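Heltell Export Desk
User Manual, Part 2: Setting Up a Government Sale

Opening a contract file

Use this section when your company has signed a sale with a foreign defense ministry and you need to set up the contract in Heltell. Sales to private buyers are covered in Part 4.

Before you start, have the following at hand:

The signed contract, with all annexes
The end-user certificate, stamped by the buying ministry
The tariff and control-list numbers for every line item
The name of your licensing officer, as entered under Staff

1. Sign in with a Licensing account. A Sales account can open the form but can't save it.

2. From the main menu, choose Contracts, then New, then Government Buyer. The form opens on the Parties tab.

3. Enter the seller. If a subsidiary signed the contract, enter the subsidiary and put the parent company in the field underneath.

4. Enter the buyer exactly as it is named on the end-user certificate. Don't shorten the name of the ministry, and don't translate it unless the certificate carries an official translation.

NOTE: A procurement agency that signs on behalf of a ministry goes in the Agent field. The ministry is still the buyer.

5. Go to the Items tab and add the equipment line by line. Spare parts, training and technical manuals each need their own line, even when the contract gives one price for the whole package. Heltell will flag any line with no control-list number in yellow.

6. For equipment that contains foreign-made parts, check the Third-Country Content box. A second form opens. Enter the supplying country, the part and the re-export consent reference. If consent has been requested but not received, choose Pending. The contract can be saved in this state but can't be sent for review.

CAUTION: Do not enter a consent reference from an earlier contract with the same buyer. Consent is normally given for a single sale, and a reused number will cause the whole file to be returned.

7. On the Schedule tab, enter delivery in batches. Each batch needs a month and a port of exit. When the contract only says "third quarter," enter August and add the contract wording in the Remarks field.

8. Attach the documents. Files must be PDF and no larger than 20 MB each. Scan the certificate in color so that the stamp can be read.

9. Click Check File. Problems appear in a list on the right, with the tab where each one was found.

10. When the list is clear, click Send to Review. The status changes from Draft to Under Review and the file is locked.

Changing a file after it is locked

Only the licensing officer can unlock a file. Open it, choose Actions, then Recall, and enter a reason. The old version is kept and both versions stay visible to auditors — there is no way to remove the first one.

A change of price does not need a new end-user certificate. A change in quantity, model or final destination does.

Error 229

Error 229 means that the buyer's name and the certificate do not match. Check for extra spaces and missing accents first. If the ministry has been renamed since the certificate was issued, attach the notice of the name change and ask your licensing officer to apply an override.

If you import contracts from Atier, the error can also come from the 2-letter country code. Atier sends it in lowercase. Retype it in capitals and run Check File again.

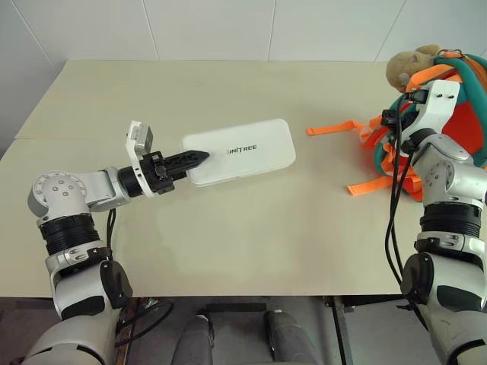 Written by Erasto Mabula | Reviewed by Kimutai Mussa

Next section: Offset and Local Production Commitments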